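Nataša Stojanović
Sep 9, 2020

Thread on the cell changeover at Wastby, mostly for the people who asked what the operators do once the arm does the picking.
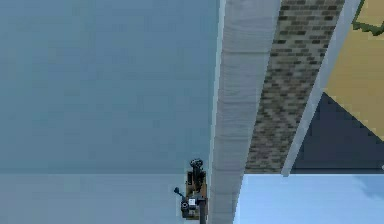

Simulator view, gripper at the bottom next to the wide white beam. Rendered, no hardware.

1/ Background. The Wastby line packs fittings for Gromby. Until spring it was all hand work, two shifts, 11 people per shift. We are moving the pick and place step to an arm. Inspection and final pack stay manual.

2/ Every motion gets run in simulation before it goes to the floor. The textures are crude and the walls match nothing in the building. Fine by me. I need the policy to stop caring what the background looks like.

3/ Biggest change for staff so far is the order of the day. Shift used to start with filling bins. Now it starts with a review of the overnight sim runs: which ones failed, at what joint position, whether the same part was involved.

4/ The operators are better at this than I am. Babić has 18 years on hand packing and reads a failed approach faster than our log parser does. He flagged a wrist angle that would have snagged the liner on every second bin. I had passed it.

5/ Job titles have not caught up. Four people now do review work on a packer's pay grade. I raised it in writing and will raise it again in October, when the grades are up for revision.

6/ Training is 34 hours per person, paid, on shift. The first plan had it as evening self-study. That lasted one meeting.

7/ Things that got worse: the talk at the table. Packing was a group job. Review is one person and one screen. We put 2 screens side by side and made it a paired task. Slower per run, fewer missed failures. Keeping it.

8/ Also worse - stoppages. A hand packer works around a bent tray. The cell halts and waits for a reset. Resets are logged against the cell, not the operator. Check this on your own site, the default in our software was the other way round.

9/ Headcount question, since it is in my inbox daily. No layoffs in this phase, in writing, signed. Phase two has no such letter yet. I would like one before the second arm is ordered.

10/ Next up is the Jekum site, same arm, different trays. Their packers are coming over to sit in on reviews first. Will post the failure categories when they are cleaned up.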